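Testei o Gritix durante quase todo o mês de novembro e já posso dizer: gosto muito, com umas irritações pelo meio. Para quem não conhece, é um programa para rever e anotar demonstrações de manipulação (vídeo, abertura da garra, trajetória) antes de as mandar para o treino. Eu vinha do Jekdale, que faz o mesmo mas me obrigava a exportar tudo duas vezes, e já não tinha paciência!

A instalação foi rápida. Carreguei 321 episódios de roupa dobrada, quase todos gravados em camas, e a linha do tempo aguentou sem engasgar. O que me conquistou foi a segmentação automática: ele propõe onde começa a aproximação, onde fecha a garra, onde larga, e eu só arrasto as marcas. Em tecido liso acerta quase sempre. Em malha grossa, com tranças e punhos canelados, já hesita mais, e quando a roupa da cama também tem estampado a máscara às vezes foge para a almofada. 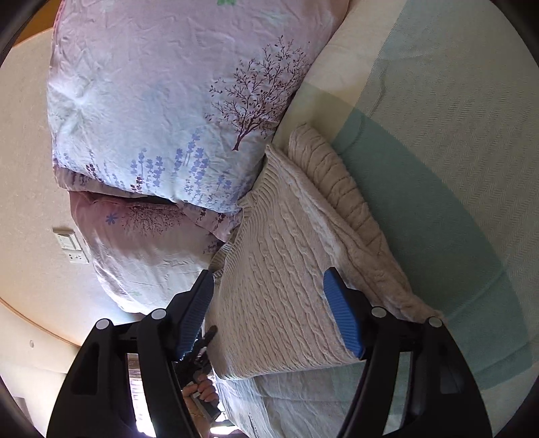
Liên Sầm

Uma camisola creme de malha entrançada, com almofadas de ramos e flores ao lado e um lençol ou manta às riscas diagonais, é o género de coisa que eu uso para pôr à prova qualquer módulo de perceção. Com o modelo de origem, a máscara saía aos bocados. Troquei para o Khúc, que vem como extensão, e dos 84 episódios mais difíceis só 2 precisaram de correção à mão. Fiquei mesmo contente (e fui jantar a horas, coisa rara).

Menos bom: os atalhos de teclado não se podem mudar, e a pesquisa por etiqueta distingue maiúsculas, vá-se lá saber porquê. A exportação para o planeador do Skallamham funciona, mas perde os comentários. Numa segunda-feira perdi uma manhã inteira à procura deles. A documentação também podia ter mais do que um exemplo de configuração.

Dou quatro estrelas em cinco. Se trabalham com objetos rígidos, talvez o Jekdale vos chegue. Para tecidos, fico com o Gritix, e se arranjarem os atalhos subo a nota.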